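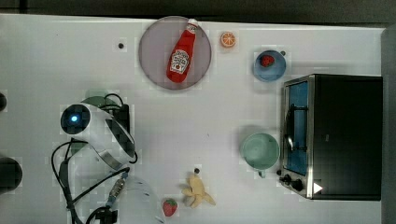 Dridon Play Kitchen Set with Toaster Oven, review after one summer of use

Bought from: Gekasis (online shop)
Used by: two children, 3 and 6 years old
My rating: 8 out of 10

I bought this set in the beginning of the summer, when our old play kitchen became too small for the older child and too broken for the younger one. I did not want again a big kitchen that stands in the corner and takes one square meter of the living room. I wanted only the things for cooking, which can be put on any table and after dinner go back in a box. It took me a long time to find this, because most shops sell either the whole kitchen or a bag with very small foods. The Dridon set is in the middle between these two.

I write this review after we have used it almost every day until August. I think a toy should be reviewed late. In the first week everything is wonderful.

What we use

The main piece is the toaster oven. It has a black body and a silver front, with a glass door and a metal handle, and inside it is blue. There are two black knobs. Besides it we have a gray plate, a blue bowl, a light green mug, a ketchup bottle and the foods: an orange slice, strawberries and a banana with the peel open. The set has also a small pan and a towel, but the pan is living in the sandbox now and the towel I gave to a doll, so I will not say much about them.

The oven

The oven is the reason to buy this set, and I am mostly happy with it. It is large compared with the other pieces. When I first put it on our table (a Toivonen, white, the narrow model) it took a good part of one end, and I was thinking that it is too much. After some days I changed my mind. Because the oven is large, the children can put a real dish in it, for example the bowl, and they do not have to be careful with every movement. With our old oven from Mustau only one cookie could go inside, and the door did not close if the cookie was lying in the wrong way. There were tears about this.

The door is the part I was checking most carefully in the shop pictures before I ordered. I like that there is glass and that you see the food "baking". My younger child sits down in front of the door and waits. Sometimes she waits longer than real food would need. The handle goes over a big part of the door, so a small hand finds it easily, also when the child is not looking.

I like less the knobs. They are black on a dark body and placed low down, and the younger child does not notice them at all. The older one uses them with great seriousness and announces the temperature. It is always 1000 degrees. A lighter color would help the small ones to understand that there is something to turn.

The blue color inside is a strange choice, but I have come to like it. A strawberry looks very good against it, and if something small stays forgotten at the back, you can find it quickly. With a black inside I think we would lose things there for weeks.

Please measure your shelf before you buy. The oven does not fold and does not come apart, and in our home it did not fit in the place where the old toys were. Now it stands on top of the bookcase and I have to bring it down each time. This costs the first half point.

The dishes

The plate is simple, gray, with the rim a little darker. It is the piece I would buy again separately if I could. It has a good size, and almost anything in the set can be served on it. The color is also calm. Many toy plates have a face or an animal printed in the middle, and the children then argue about who gets the cat.

The bowl is blue and quite shallow. For strawberries this is fine. For "soup" it is less fine, because when a child is walking with it from the kitchen to the restaurant (from the table to the sofa) the food jumps out. I would prefer it a little deeper. On the other side, a shallow bowl is easier to take things out of, and my younger child likes taking out more than putting in.

The mug is a very pale green, like mint. It has one handle, big enough for the fingers of a child, and my older one uses it for pencils when there is no cooking. There is only one mug in the set. This is in my opinion the biggest mistake of Dridon. Drinking tea is something you do with another person! Two children and one mug means that I hear "it is my turn" many times in one afternoon. I wrote to the shop and asked if I can order a second mug. Gekasis answered politely the next Tuesday that the pieces are not sold alone. In the end I added a small cup from our own kitchen, and of course now everybody wants that one.

The food

The ketchup bottle is the favorite. It is red with a white cap, and on the white label there is red printing with a small tomato, so that it looks very much like a bottle from a real table. I believe this is why it is so loved. Children want the things of adults. Everything in our house gets ketchup now: the banana gets ketchup, the orange gets ketchup, one time also my shoe. If you have a child who is also asking for ketchup at the real dinner, you should know that this toy will not improve the situation.

The bottle rolls. I mention it because our floor is not completely level and it travels. When we put it lying over the plate, it stays more or less in its place.

The orange slice is round, with a bright rind and paler inside where you see the segments. It is pretty and easy to recognize. The small child called it a pizza for one week and nobody corrected her, and as a pizza it also works well. I only wish there was a second slice, or a whole orange that belongs to it, so the children could understand where the slice is coming from.

The strawberries are red with green on top. They are the smallest of the foods we use and therefore the ones that disappear. I have found one in the washing machine and one in a rain boot. I would not give them to a child who still puts everything in the mouth. Please look at the age recommendation on the box and also look at your own child, because you know better than the box.

The banana is the piece about which I was not sure. It is a pale yellow and comes with the peel spread out. The form is nice, and guests always take it in the hand first. But the game with a banana is peeling it, and here this work is already done. My older child explained to me that it must be eaten immediately or it becomes brown, and so the banana is always served first, before the soup. The open peel also needs more room in the box than you would think. I put it on top of the rest.

Colors and mixing with other sets

One thing I noticed only later is that the pieces do not try to match. Gray plate, blue bowl, green mug. Some parents will find this untidy. I find it practical, because the children can say "the blue one" and everyone understands. We mixed the set with the vegetables from Mustau, and it looks good together, only the Mustau carrots are rather big next to the strawberries. In the oven there is a place for both.

Cleaning and storage

I wipe the pieces with a damp cloth and a little dish soap, and then I leave them on a towel. I did not try the dishwasher and I do not plan to. The label of the ketchup bottle I clean with special care, as I am afraid that it will come off one day. Until now it stays.

The corners of the oven collect dust when it stands on the bookcase, and I use a dry paintbrush for this. The glass has always fingerprints. I stopped to clean them.

For the small pieces we use a box with a lid. To put everything away takes us 2 minutes if the children help, and 20 if they help very much.

Packing and delivery

The carton was too large, with plenty of paper, but everything arrived in good condition. The instruction sheet is short, and in my copy the English text and the drawing were not on the same side, so you must turn the page again and again. It does not matter much, as there is almost nothing to put together.

Who should buy it

I would recommend the set to families who have a free table in the daytime and not much space for furniture. It is good for two children of different ages, if you have patience about the mug. If you are looking mostly for food, with many kinds of vegetables and so on, this is not the right set and you will be disappointed. Here you pay for the oven, and the foods are something additional.

Good:
The oven is large enough for real play
Glass door, easy handle
The ketchup bottle
Simple plate, without pictures on it

Less good:
Only one mug
Knobs are hard to notice for a small child
Bowl is too shallow for carrying
Needs a deep shelf

I will update this review in winter if something breaks. The handle of the door I am watching, because my younger child has started to carry the oven by it.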